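Robot Manipulation Laboratory, Handout 6
Comparing end effectors on soft household objects
Course leader: Simin Mahmoudi. Lab assistants: Nima Tabrizi, Karla Contreras

Please read this before the Thursday session. Bring your notes from Handout 5, we will need the table of grasp types again.

1. What we compare

Until now all exercises used rigid objects, and for those the two-finger Talebi gripper was good enough. In this unit we work with bedding. A duvet has no fixed shape, so the same command can give a different result each time. We compare two end effectors on the same task:

(a) the Talebi parallel gripper, with rubber pads;
(b) the Darngate multi-fingered hand, one on each arm.

The controller is the Triltum box in both cases. Do not change the gains between (a) and (b), otherwise the comparison has no value.

2. The task

The robot stands beside a double bed. It must take hold of the duvet, pull it over the mattress and leave it flat. Pillows stay at the headboard and are not part of the task. A trial starts with both hands open and ends when the duvet is released, or after 277 seconds.

With the multi-fingered hand, students often close all fingers together from the first contact. This works for a bottle but for cloth it is a poor choice, as the fingers push the fold away before they hold it. Let the thumb and the first finger touch first, then close the others. The order is set in the grasp file, and you can edit it with any text editor.

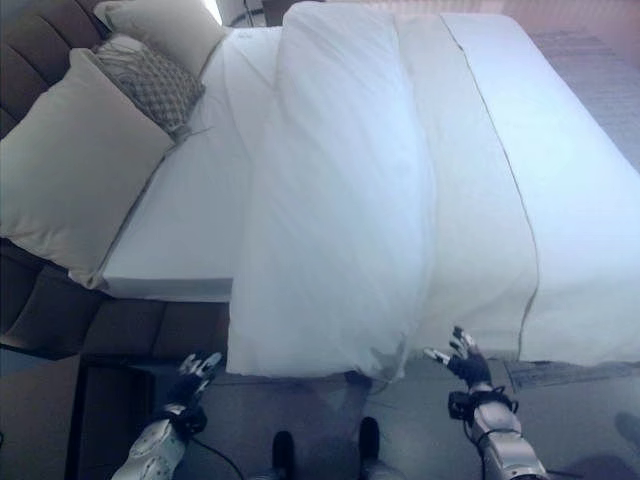
The second difficulty is the camera. The duvet and the sheet may both be white, and the depth picture is then weak exactly where you need it. Amirhossein Abbasi tested this for his thesis and recommends to search for the shadow along a fold, and not for the edge of the cloth. His threshold of 600 is the default in our software. If you lower it, write this in your report.

3. Data

The shared folder has 744 recorded trials from last year's group, 2,565 if you count also the short ones without a complete grasp. Use only the complete ones for your statistics. For each trial please give:

– end effector and grasp file
– time to first stable hold
– number of layers taken (duvet only, or duvet and sheet)
– reason for the end of the trial

The layers are the point where reports were weakest in February. A trial where the hand takes the sheet together with the duvet is a failed trial, even if the bed looks tidy at the end.

4. Reading

Inese Urbonaitė, lecture notes on grasping of cloth, chapters 2 and 3. The Gustar manual for the wrist force sensor, only the part about calibration.

Reports go to Karla before the next session, one per pair, four pages at most.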